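How to Address Wedding Envelopes by Hand (Without Ruining Half the Box)

I've addressed envelopes for three weddings now, my own included, and I get asked about it enough that I'm finally writing the whole thing down.

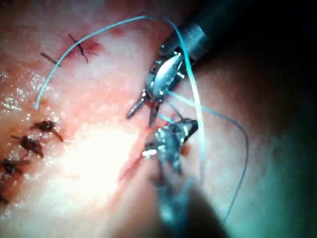
What you'll need

A pen you like, a pencil, a good white eraser, a ruler, a sheet of black cardstock, some kind of light source, and more envelopes than you think. I order 15 percent extra. For my sister-in-law's wedding we had 99 envelopes to send and I ordered exactly 99, and I'm not going to tell you how that week went.

You don't need to know calligraphy! I don't. I have slightly-better-than-average handwriting and a lot of patience, and people still ask who we hired.

Get the list right first

Please do this before you open a single pen. Put every household in a spreadsheet, one row each, with the name line written exactly the way it will appear on the envelope. Not "Aunt Judy + Rob," but the full thing, titles and all if you're using them. I sort mine by last name and add a column called DONE, where I type an x when the envelope is finished and lying flat somewhere safe.

If anyone on your list has accents or special letters in their name, ask them how it's spelled and then look at it twice. My friend Necati Yazıcı has a dotless i at the end of his last name, and for years his mail has come with a dot on it. I got it right on ours and he texted me a photo of the envelope. It takes two seconds.

Read the list out loud with another person before you start. We caught an ex-husband this way.

Picking a pen

The paper decides this more than you do. On smooth white or cream envelopes pretty much any fine felt tip will work. On anything with texture (cotton, handmade, that lovely toothy stuff) a fine tip will catch and skip, so go a size thicker. On dark envelopes you want a white or metallic gel pen, and you want to buy two, as they have a way of giving up around the letter M.

Test on the actual envelope, not on printer paper. Write a full address, wait a minute, then drag your finger across it. Then put a few drops of water on it and see what happens, because these are going out in the mail and it does rain. My first choice for our wedding turned into a gray puddle. I switched to a waterproof pigment pen and never looked back.

Set up your guide lines

There are two ways to do this, and which one you use depends on how thick and how dark your envelopes are.

The cardstock way is for light envelopes. Cut the black cardstock a hair smaller than the inside of the envelope. Draw four thick lines on it with a white gel pen, spaced 3/8 of an inch apart, and start the first one a little above the middle. Slide it inside the envelope and set the whole thing on a light pad, or tape it to a sunny window if that's what you've got. If the lines don't come through, flip it around: white paper with heavy black lines, same light underneath. Some envelopes like one and some like the other – I have no idea why.

The pencil way is for lined or dark envelopes. Rule very light lines and erase them afterward. Wait at least an hour before you erase, and overnight is better with gel pens. Metallic ink looks dry long before it is. For dark paper, use a white chalk pencil and brush the lines away with a soft dry makeup brush.

Writing them out

1. Start with the people who love you most. Your first ten will be your worst ten, and your mother won't care.

2. Write the longest line lightly in pencil on a scrap envelope so you can see how wide it runs. Center everything else from that.

3. Go name line first, then street, then city, state and ZIP. I spell out Street and Avenue because it looks nicer on an invitation.

4. Leave the bottom 5/8 of an inch empty. The post office prints a barcode down there and it will go straight over your nice lettering.

5. Lay each one flat to dry. Don't stack them. I know the table is full, use the floor.

6. Stop after twenty. I mean it, your hand gets sloppy before you notice, and the sloppy ones are the ones you'll have to redo.

If you make a mistake, put it in a pile and keep going. Don't try to scrape the ink off with a craft knife. I've tried, and you can always see it.

The return address

Use a stamp or have it printed on the flap. Writing your own address that many times is a special kind of boring. I had a rubber stamp made and I still use it for Christmas cards. Wipe it on a damp paper towel every ten or so, or the little letters fill in.

Before you mail

Take one finished, fully stuffed invitation to the post office counter and have it weighed. Ribbon, wax seals and thick card all add up, and square envelopes cost more to send. Buy your stamps after that, not before! Ask about hand-canceling while you're there too. Some offices will do it and some won't, and it helps to go on a slow afternoon.

Also number the backs of the reply cards in tiny pencil to match your spreadsheet rows. Somebody will send one back with no name on it. We had four.

If you get stuck on spacing or want to know whether a pen works on a certain paper, leave me a comment and tell me the envelope color and the finish.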